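Notes from the Endale Area Leagues
February 16, 2019

The winter season has reached the part where the schedule gets tight and everybody starts doing math. We have had several emails asking how the playoff spots will be decided, so most of this item is about that, with some facility news and a few reminders at the end.

Where the hockey race stands

Kiststead clinched the top seed in the adult hockey league with a 4–1 win over Grirside last week. Their remaining games don't change anything for them, although they do for the teams they play. Kiststead has used the same goalie all season and plans to give the backup a start before the playoffs. The league has no rule against that, and teams have done it in past years.

Grirside and Endale are tied for second place and have split their two meetings. If they finish level on points, the first tiebreaker is head-to-head record, which won't help. The next one is wins in regulation, and Endale is ahead there. Grirside therefore needs to finish ahead on points to get second place. The second seed matters this year because it comes with the last change and the better locker room at the old rink, where both semifinals will be played.

The fourth spot is still open. Three teams can reach it, and the game to watch is the makeup of the one postponed by the ice storm. It was put at the end of the schedule when neither side could agree on an earlier slot. The result may settle the whole bracket.

One correction to the standings sheet that was posted at the front desk. The overtime loss column had a point missing for Endale, going back to a game in October. Demetrio Alcaraz, who keeps the scoring records for the hockey and basketball leagues, went back through the game sheets and found it. The corrected version is up now. If your team's numbers look wrong, bring him the signed game sheet and he will check it against his copy. He can't change a result from memory, yours or his.

Basketball seeding

The high school age basketball league plays its final weekend with all but one of the seeds undecided. The top two teams meet in the last game, and the winner takes first place outright. A forfeit counts as a 20–0 loss for point differential, and point differential is the second tiebreaker, so please don't show up with four players and hope for the best. Call ahead. The league would much sooner move a game than record a forfeit this late.

Coaches should also note that the roster deadline has passed. Players added after the deadline can practice but can't play in the tournament. There were two requests for exceptions and both were turned down. The rule has been in the handbook for years and applies to every team the same way.

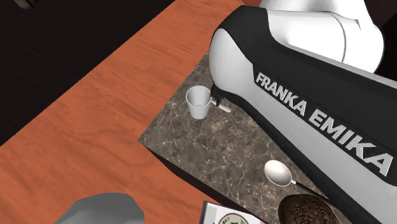
Franka Emika robot arm and gripper.

Gym and rink schedule

The Stundance program keeps the main gym on weekday afternoons until the end of the season. Basketball teams that have been using the side baskets during that time will need to move to the small gym. It has a shorter floor and no scoreboard, but it is available and it is warm. Sign up at the desk. Slots are for one hour, and teams that run over are cutting into someone else's time.

At the rink, the compressor repair is finished and the ice has been good since. The work cost less than the board had set aside, and the remaining money, about 2,000 dollars, will go toward new glass behind the visitors' bench. That section has been scratched for so long that people sitting behind it can't follow play in the near corner. The new glass won't go in until the ice comes out in spring.

Parking will be a problem on semifinal night. The lower lot holds fewer cars than it used to – the snow piles have taken the whole back row – and the fire lane has to stay clear. Please use the church lot across the road. We have permission for the evening only, so cars can't be left there overnight.

Officials

We are short of referees in both sports. The hockey league has been getting by with two officials per game, which is the minimum, and on a couple of nights one of them had to stay for a second game because there was no replacement. The playoffs are fully staffed. The last regular season games are not.

If you have refereed before and your certification is current, the league will pay the regular game fee plus mileage. If you haven't, there is a beginner clinic after the season, and the fee is refunded once you have worked your first few games. You need to be able to skate backward for hockey. For basketball you need a whistle and a black pair of shoes.

On the same subject, there have been more complaints than usual about spectators shouting at officials, most of them from the youth games. Officials may stop play and have a spectator removed, and the home team's coach is expected to help with that. A team whose supporters cause a second stoppage in the same game is charged a timeout, or a technical foul if it has none left.

Other items

Team photos are ready for pickup at the front desk during regular hours. Unclaimed jerseys from last season will be donated when the season ends. Spring softball registration forms are in the rack by the door, and returning teams have first choice of game nights until registration opens to new teams.

Scores for the next issue should be turned in the morning after the game, signed by both captains.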